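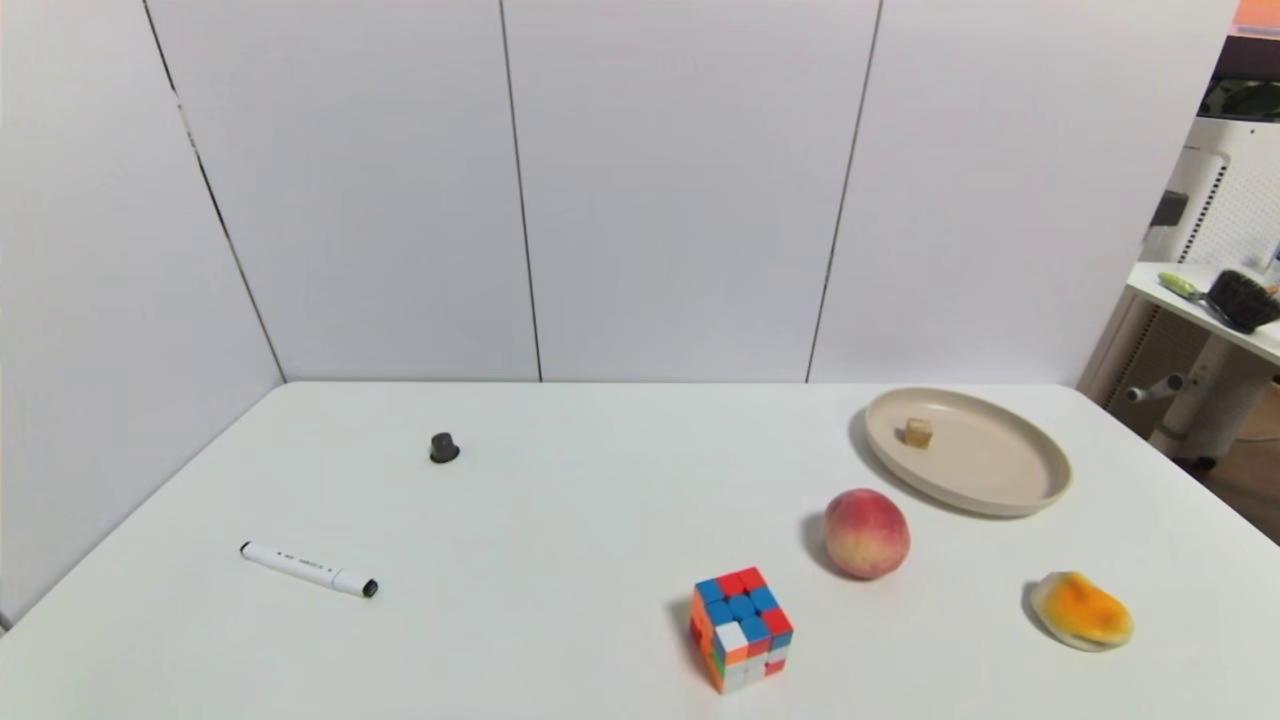 A puzzle cube, a marker and a peach on the club's white table.

Can a Robot Really Tidy Up?

The kids in the Abella Robot Club say their robot, Falum, can learn to clear a table. Should you believe them? Let's ask a few hard questions first.

Start with the table. It is white, and so are the walls behind it. The things on it are spread far apart. Is your desk like that? Mine sure isn't. A plain background makes it easier for a computer to tell where a peach stops and the table begins. Put the same peach in a messy kitchen and the job gets a lot harder.

Next, what does "learn" mean? Falum doesn't get curious the way you do. Students steer it through a job again and again, and a computer looks for patterns in all those tries. The club has saved 2216 tries so far. You probably learned to put a marker away in two.

Milagros Enriquez, who is 12, keeps the club's score sheet. She counts a try as good only if the object ends up where it should and nothing gets knocked over. By her count, 1802 were good. That sounds great, but a person was steering for every one of them! The score tells us how well the kids drive. It doesn't tell us what Falum can do alone.

So what would be a fair test? Coach Mark Anthony Tolentino wants to use 17 objects the robot has never met, with no one at the controls. That test is set for November. Until then, when someone says "our robot can tidy up," ask them: Tidy up what? Where? And who was driving?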